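Getting the table cell back in order

I spent most of May looking after one arm, and I'm writing down what I did because I'll have forgotten by autumn. It's the cell we call Ila, at the window end of the lab. Homa Hassanpour had it before me and left good notes, but they stop at the old fingers, and a fair bit has changed.

The complaint was that the gripper closed slightly off centre. You couldn't see it on the cup. On anything wide, like the bowls, one finger touched first and the bowl slid a little before the other finger met it. Shahab Ghorbani had been correcting for this in his scripts for weeks, which meant that when I fixed it his scripts were wrong. Sorry again, Shahab.

I took the fingers off and cleaned the linkage with a dry brush. One pivot on the left side had worked loose. I put threadlocker on the screw, left it overnight, and checked that both sides moved freely before refitting the fingers. The pads were shiny so I swapped those too, from the last packet of the Mumeck ones.
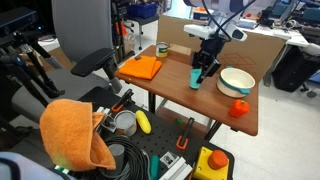 After that I did the cables. They need enough slack that the wrist can turn right over, and not so much that a loop can catch on something on the table. I move the arm by hand to its worst four poses and look at the cable in each one. If it goes tight in any of them I let out a bit more at the top tie and start again. It took seven goes this time, mostly because I kept tidying the tie at the wrist, and that's the one you should leave alone.

Then the table position. The arm only knows where the table is because we tell it, and people lean on the table. I touch off at each corner with the fingers closed and write down the heights. The back left corner was low, so I packed the foot and did all the corners again. Last thing before lunch I ran it slowly down over a few of the objects with my hand by the stop button.

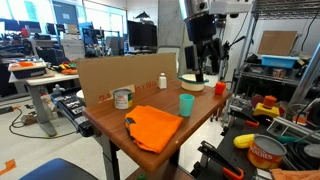
Wrist camera

This was the slow part. Svenja Weidemann had refitted the camera in the spring and the saved calibration was still the one from before. I used the printed board from Dehghan, which is flat and stays flat, unlike the one we made ourselves. The focal values came out at 1504 across and 1435 down. Those two ought to be much closer together, so I didn't trust it. The next day I did the whole set again with the board tilted further in each shot, and they agreed properly.

Check the fingers are in view when they're wide open. If you can't see both of them, the mount has been put on one hole out, and it's easier to move it now than after calibrating.

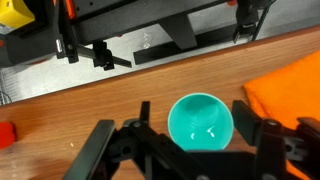 Wrist camera view, fingers open over the bowl.

The grain on that tabletop is strong, and I wondered if it would upset the edge finding. Banafsheh Ansari reckons the glare inside the bowls matters more. She's probably right. I've left the exposure a notch lower than it was, and if anyone finds it too dark in the late afternoon they can put it back. 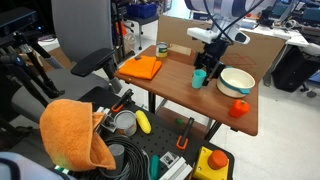
Photo: Ehsan Tabrizi

Settings are saved under Kemeo in the shared folder, with the old ones kept next to them. Anyone using the cell needs to load the new file and delete their own finger offsets.

Still to do: order more pads, replace the top cable tie with a proper clip, and redo the corner heights in a fortnight to see if the packing has settled. I also want to try the thinner fingers – Homa's notes say they flex, but they don't say by how much.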